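3.2 Collection sites and hand-held recording

Demonstrations were gathered in occupied homes in Plesutville and Clelport between the end of winter and December. No site was cleared or restaged beyond what was needed for the operator to sit or stand safely. Earlier work on the Nendetness set used a single laboratory bench with a fixed backdrop, and policies trained on it degraded sharply when the bench was moved to a different wall. The present collection was designed to vary background, lighting and surface covering at the cost of some consistency in object placement.

Each operator carried a pair of hand-held grippers, one per hand, with a wrist-level camera on each. The two streams were recorded independently and aligned afterwards using a clock signal shared over cable. Jaw opening was estimated from the images themselves. The linkage geometry is known, so the separation of the two pads can be recovered whenever both are in view, and the blue facing on the pads gave a stable colour cue under most household lighting. Where one pad was hidden by a grasped object, the opening was interpolated from neighbouring images if the gap was shorter than 10 images; longer gaps were flagged and the corresponding segment was excluded from gripper-width supervision but retained for pose.

3.3 Task definition

The task reported in this section is transfer of small household items between a table and an open carton. It was chosen for three reasons: both hands can contribute, the items differ widely in stiffness and outline, and the end state can be judged from a single image. Operators were given a direction of transfer (table to carton, or carton to table) and were otherwise free to choose the order of items, the grasp and the hand used. They were asked to open the jaws fully before each approach and to hold still for a moment after each release. The first of these instructions was followed reliably. The second was not, and we did not rely on it for segmentation.

Items were whatever the household had available, supplemented by a kit supplied with the grippers. Flat items such as hand fans and printed packets were deliberately kept in the mix. They are difficult for parallel pads because the graspable edge lies close to the supporting surface, and in a deep carton the walls further restrict the approach angle. Handles offer an easier grasp but rotate the item on lifting, so the release pose is less predictable.

3.4 Episode counts and filtering

We recorded 746 episodes of the transfer task. An episode begins when both grippers leave their rest position and ends when they return to it. Episodes were screened in two passes. The first pass was automatic and rejected recordings with tracking loss, dropped images or a clock offset above the alignment tolerance. The second was done by hand by two of the authors (A. Theodorakopoulos and O. Wannasri), who labelled grasp attempts, successful transfers and dropped items. Disagreements were settled by joint review. After both passes, 251 episodes were set aside as unsuitable for training, most of them owing to tracking loss near large windows.

Strong daylight was the most persistent problem. Exposure was left on automatic, and in rooms with a bright window the glazed area saturates and contributes no usable features. Figure 4 shows a room of this type. Tracking there depends on the remaining texture, which in a furnished living room is usually plentiful: checked cloth, stacked packages, upholstery seams and the edges of the carton all yield corners that persist through moderate wrist motion. Rooms with bare walls and a large window performed worse than cluttered rooms with the same window area.
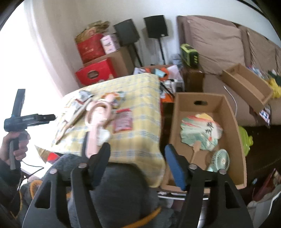 Figure 4. Wrist-level view during collection of the transfer task, jaws open. Table at centre left, open carton to its right; the second hand-held device is at the left edge.

The operator's own body enters the view in many recordings, particularly when the operator is seated and the gripper is held low. We did not mask legs, sleeves or the opposite device. In a preliminary comparison on 100 held-out grasp attempts, masking the body gave no measurable benefit to grasp prediction and removed part of the table in low views. The opposite device was also left visible, as its position carries information about which hand will act next.

3.5 Train and test division

The division was made by room. No room contributes to both sides, and where a household supplied more than one room, all of its rooms were assigned together. Item identity was not controlled across the division, and kit items therefore appear on both sides. Results on household items and kit items are reported separately in Section 5, following the practice adopted for the Chantharasri benchmark.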